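Can a robot arm scrub a bench yet, or should I keep doing it by hand?

Posted by Pacita Ignacio in Shop and Garage

I run a small repair shop in Fledham and the benches get scrubbed at closing, which takes me most of an hour. The tops pick up dark scuffs and fine white specks that a dry rag just pushes along. I've seen secondhand arms listed for 1,000 dollars and I'm wondering if one could do the brushing overnight. I don't need it fast. I taped one top into squares so I can tell people which part I mean.
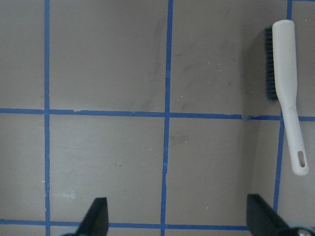
Gray top with the blue tape grid and the scrub brush. The worst smudging is next to the middle strip.

I have 200 dollars' worth of other things to fix first, so there's no rush. Has anyone done this, or is it still a lab thing?

2 replies

Weidong Peng
Partly. Moving a brush back and forth over a flat surface is something an arm can do now. I set one up on a Plasine table last September and it ran the same strokes every night without trouble. Knowing when a mark is gone is harder. Mine went over clean spots as long as dirty ones, and faint gray streaks on a gray top gave the camera a lot of trouble. Pressure is the other problem. Too light and the bristles skate, too hard and the arm stops with a fault.

Your tape will help with telling it where to go, but a stiff brush will catch the edges, especially anywhere two pieces meet badly. I'd mark the squares in the software and peel the tape. Also budget for a brush holder. A plain handle turns in the fingers once you push on it. I went through 3 printed ones before I got one that stayed put.

If it's one bench, do it by hand. With five or six I'd think about it.

Vustard613
not worth it imo. get a stiffer brush and some degreaser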